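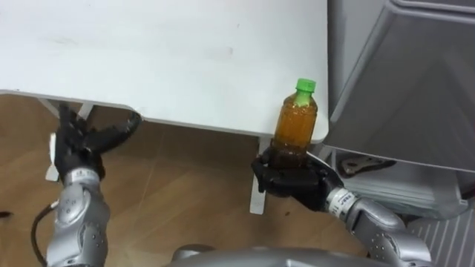

Wollow Updates Surface Coating for Shared Tables

FLORES, 2023-12-16 -- Wollow, a maker of finishes for office and school furniture, has released Fusta, a water-based clear coat for painted and laminate tabletops. Fusta replaces the company's earlier product, Clastora, which will be sold until current stock runs out.

Fusta is a two-part product. The hardener is mixed into the base at a ratio of 1 to 16 by volume and must be used within four hours. It is applied with a foam roller or spray gun in two thin coats. The second coat can go on once the first is dry to the touch. Light use of the table is possible the next day. Full hardness takes seven days at normal room temperature.

The new formula was changed mainly for stain resistance. In Wollow's own tests, 277 coated panels were exposed to coffee, tea, ink and common cleaning sprays, then wiped with a damp cloth. Panels were checked for color change and loss of gloss after 100 cleaning cycles. Full test sheets are available on request and list results for each liquid separately.

Fusta comes in matte and satin. A gloss version is not planned. The matte finish shows fewer scuffs on white surfaces but needs a soft cloth for cleaning -- abrasive pads will leave shiny marks. Neither finish is meant for outdoor use or for surfaces that hold hot pans.

Tables already coated with Clastora can be recoated after light sanding and removal of dust. Waxed or oiled surfaces must be stripped first.

Fusta is sold in one-gallon kits, with hardener included. Trade customers can order full pallets of 40 kits. Orders placed in December ship from the Flores plant. Safety data sheets and mixing charts are packed with each kit.

Press contact: Wollow Product Office, Flores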